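Shoe cupboard, Irnholm house

Cheuk-hei Hsieh and I cleared the hall cupboard over 2 days in January. It held 21 pairs, most of them in use, plus odd laces and a tin of dried-up polish. Everything was brushed, sorted and put back by season. Boots went on the bottom shelf, which is 35 cm high, and sandals at the top.

Pairs that needed work were kept out on the side. Roscoe Mahmoud took the walking boots to be resoled and we did the rest ourselves.

White leather trainers, laces undone. Flat woven laces, perforated toe.

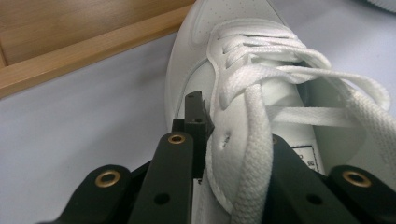

Laces go in a cool wash inside a sock and dry flat. For the leather we use a damp cloth and a drop of washing-up liquid, then newspaper in the toes overnight. Spare laces are now in the left-hand drawer.

Page updated August 22, 2024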